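3.2 Order handling on the Caveck platform

The Caveck rule set was tested on 193 trading sessions of the Sorell currency feed. Entries were taken only when the weekly and daily trends agreed, and no more than two positions were held open at once. 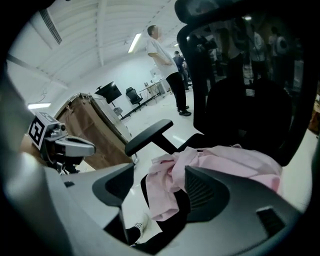
Slippage was measured as the gap between the price requested and the price filled. Each fill was logged by the trader on duty, whose working place, a desk with a black mesh-backed office chair, was kept apart from the server running the rules. Manual entries were slower in fast markets — the delay reached 7 seconds in the worst case — and 39 orders were dropped from the sample for that reason.

Figure 2. Office chair with a pink cloth on the seat.

Okoth applied the same filter to the Nyanda feed and found a smaller gap on short positions. Our results agree with his for the major pairs only.

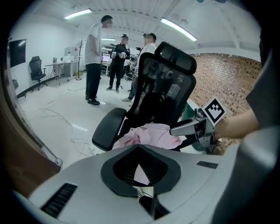

3.3 Stop placement

Stops were set at the low of the prior daily bar and moved once per session. Wider stops reduced the number of losing trades but raised the average loss.

Filed under: Trading Systems, Currency Markets

Related papers
Jabari Ondieki — Trend Filters in Thin Markets
Kipchumba Okoth — Fill Quality on the Nyanda Feed

© Femard Institute, July 2021 | Contact | Back to top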